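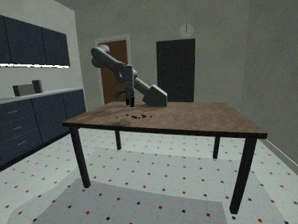

Ticket 984 - Los termostatos de la planta baja pierden la programación
Estado: resuelto (con flecos)
Abierto por: yo misma
En copia: Léonie Langlois, Pascal Gautier

Abro esto por escrito porque ya lo he contado tres veces por teléfono y cada vez se me olvida un trozo. A ver si así queda todo junto y Pascal deja de preguntarme lo mismo :)

El problema: los termostatos Givex de la planta baja del edificio Hawthorne se olvidan del horario semanal. Los de arriba van perfectos. Por la tarde les cargo el programa, lo veo en la pantallita, lo veo en la aplicación, todo precioso, y a la mañana siguiente vuelven al modo de fábrica, con la calefacción a tope desde las cinco. La gente entra, se quita el abrigo, se quita el jersey y me escribe a mí, claro.

Lo que ya he probado antes de abrir el ticket:

- Cambiar las pilas. Todas, y de marca buena, nada de las que vienen en el blíster del bazar.
- Reiniciar la pasarela (desenchufar, esperar un minuto largo, enchufar).
- Borrar el horario y volver a crearlo desde cero en vez de copiarlo de otra planta.
- Mirar si había una actualización pendiente. No la había, o eso decía la aplicación.

Con todo esto, igual. Pierden el horario durante la noche y lo único que conservan es el nombre de la sala.

Actualización, 9:40

Léonie me pide el registro de la pasarela. Lo he descargado y es un mamotreto de 3.000 líneas, así que lo he filtrado por la hora buena. A las 4:00 en punto aparece "config sync: source = cloud" y justo después "profile replaced" para cada termostato de abajo. Para los de arriba aparece lo primero pero no lo segundo. ¡Por lo menos ya no es magia!

Mi teoría: de madrugada la nube les manda un perfil viejo y ellos, obedientes, lo aceptan. Lo que no entiendo es de dónde sale ese perfil, si en la cuenta solo veo el mío.

Actualización, 12:15

Respuesta de Léonie, resumida: los aparatos de abajo se compraron de segunda mano cuando cerró la oficina de Ronbridge (yo eso no lo sabía, es de antes de que yo llegara) y puede que sigan dados de alta allí. Los de arriba se compraron nuevos. Encaja bastante, la verdad.

He intentado desvincularlos desde el menú de instalador. Pide un código. El del manual no vale, el que tengo apuntado en la pegatina del cuadro tampoco, y al tercer intento se bloquea el menú y te deja esperando. Me he ido a comer.

Actualización, 15:30

Pascal dice que él se acuerda del código de Ronbridge. Me pasa uno. No es. Me pasa otro. Tampoco. Al final ha aparecido en un cuaderno suyo, entre la lista de las llaves y el teléfono de un fontanero, y ese sí ha entrado a la primera.

Dentro del menú, en la opción de cuenta, salía "site: Ronbridge" en todos los de la planta baja. O sea, que Léonie tenía razón desde las doce y cuarto.

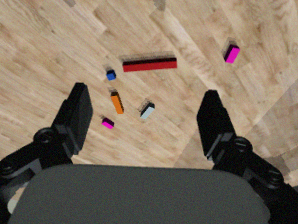
Pasos que he seguido con el primero, por si hay que repetirlos en otra sede:

1. Menú de instalador, introducir el código, bajar hasta "cuenta".
2. Elegir "liberar dispositivo" y confirmar dos veces. La segunda confirmación tarda bastante y parece que se ha colgado. Hay que dejarlo tranquilo.
3. Cuando sale el error 400, no hacer caso y pulsar atrás. El termostato se reinicia solo.
4. Darlo de alta en nuestra cuenta, con la aplicación y el móvil cerca de la pasarela.
5. Cargar el horario y forzar la sincronización a mano.

Lo del error 400 me tuvo un buen rato parada. Pensaba que no lo había liberado, repetí el proceso y la segunda vez me decía que el dispositivo no tenía cuenta. Pues eso, que estaba bien desde el principio. Léonie cree que el mensaje sale porque la sede antigua ya no existe y la nube no tiene a quién avisar.

Actualización, sábado, 8:05

He venido un momento a mirar (me pillaba de camino al mercado, no os hagáis ilusiones). El termostato de prueba ha conservado el horario. Los demás, los que no toqué, otra vez en modo fábrica. En el registro, a las 4:00, el de prueba ya no tiene la línea de "profile replaced". Ya que estaba, he hecho el resto. Con el truco aprendido van bastante rápido, menos el del almacén, que está detrás de la estantería y hay que meter el brazo a ciegas.

Una cosa rara: el del pasillo marcaba 68. Me llevé un susto hasta que caí en que al reiniciarse se había puesto en Fahrenheit. Se cambia en "pantalla", "unidades".

Pendiente:

- Léonie: preguntar a Givex si pueden borrar la sede de Ronbridge por completo, para que no nos vuelva a pasar con las piezas de recambio.
- Pascal: pasar a limpio el cuaderno, por favor, o por lo menos la página de los códigos.
- Yo: mirar si los de Esesdale vienen del mismo lote. Me suena que sí, porque tienen el mismo plástico amarillento, pero allí todavía no se ha quejado nadie.

Dejo el ticket como resuelto. Si alguno vuelve a amanecer a tope, reabridlo aquí mismo y adjuntad el trozo de registro de las 4:00, que lo demás no hace falta.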